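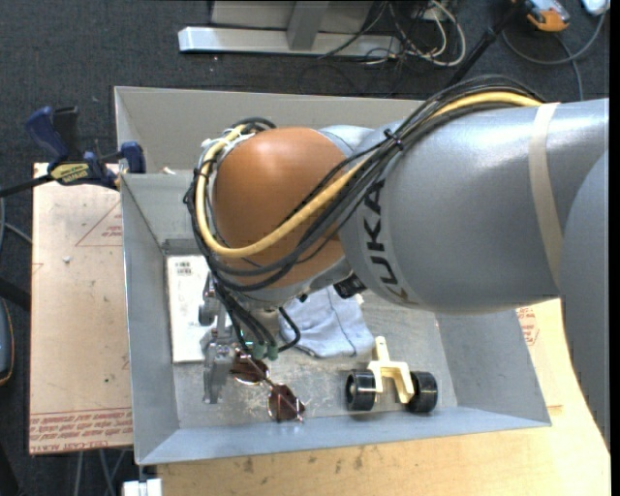

Norbert Fodor reckons metal fingers will do for nearly everything in a mixed bin, and that I should stop looking at catalogues and work on how I choose where to grab. I half agree with him! But I've now put a fair few hours into bin picking with odd household bits (sunglasses, a folded cloth, a long narrow box, toy parts with wheels on) and I keep getting tempted by the other options, so I'd love to hear from people who have tried them side by side.

Where I've got to: 1,156 picks logged since March, all from the same grey metal bin with sloping sides, clamped down. Metal fingers came out at 71 per cent first-time success across the lot. Toy parts are brilliant, plenty of edges to get hold of. Cloth is good if there's a crease standing up and hopeless if it's lying flat. Sunglasses are a lottery. I get one lens between the fingers and the rest swings about, or the finger pushes the whole thing towards the wall and then the arm hasn't room to tilt.

On the list to try next are the Clotow suction cup (the 40 mm one) and the Zillbridge soft fingers. I can only afford one of them this year. The overhead camera is a Prirley and it's fine on most things, though it struggles with shiny lenses and the bare metal floor, so please bear that in mind.

Which would you buy first, and would you keep the metal fingers on for anything?

Asked by tinlidded
Thursday, June 27, 2024

oxbow_pete

Suction, every time. Fast and simple. We use it for boxes all day long and never look back.

grindle

I've had both of those on the same arm, so I can be a bit more useful here, and what a fun problem to have!

Suction first. On your long box it'll be lovely. Come straight down on the flat face, wait for the vacuum reading to settle, lift. You'll wonder why you ever fiddled with fingers for that. On cloth it depends on the weave. Thin loose stuff lets the air straight through and you get a sad little hiss, whereas tighter fabric will often come up, though it may drag half of whatever is sitting on it. Sunglasses lenses are curved, so a big cup won't seal on most of them. I'd go for a smaller cup with bellows if Clotow will swap it. Anything with wheels and open frames, forget it.

Soft fingers were the nicer surprise for me. Sunglasses went from my worst item to one of my best. The fingers give a little when they meet the frame, so being slightly off doesn't matter nearly as much. Two warnings though. They're fat, so getting down beside a wall is a pain, and with sloping sides you'll want to check the clearance at the bottom of the bin as well as at the rim. And they wear. Mine started to split at the base after 500 picks, but I was squeezing much too hard to begin with and the second set has lasted far better.

For your mix I'd buy the soft fingers and keep the metal ones for toy parts and for pinching creases. Norbert has a point as well. Before you spend anything, try this on the sunglasses:

Close the fingers part way before going down, so you aren't sweeping a wide gap through the bin.
Go for the bridge or a hinge and leave the lenses alone.
If the target is near a wall, nudge it back to the middle first, then take a fresh picture with the camera.

That nudge alone made a big difference here. I do mine as a slow sideways push with the fingers closed, just above the floor.

One more thing, check how your hoses and cables are tied before you swap tools. Every new gripper sits at a different length and the bundle wants a bit of slack at the wrist when it turns right over. I pulled an air line off its fitting on day one and spent the afternoon hunting for a leak.

mothwing22

Agree with grindle on soft fingers. Can't help on the cup, never used that make.

About the Prirley and shiny lenses: try a sheet of matt card on the bin floor, and move your lamp off to one side if it's directly overhead. It cleaned up my depth picture no end. I still get holes where the lenses are, so I fill them in from the frame outline and aim at that.

What are you running it all from? I've got a Jansen controller and the grip force setting was buried three menus down under "tool limits". Took me ages to find. If yours is the same, turn it down before you fit anything soft, and write the old value on a bit of tape so you can put it back for the metal ones.

tinlidded

Thanks all, loads to go on. It is a Jansen, and I had no idea that menu existed! Trying the nudge and the bridge grab this weekend with the metal fingers, same items, same bin, and I'll post the new numbers underneath when I've got enough picks to be worth reading. Leaning towards the soft fingers. Grindle, did you stick with the standard length or get the short ones?

grindle

Short ones. The standard ones touched the wall too often for me.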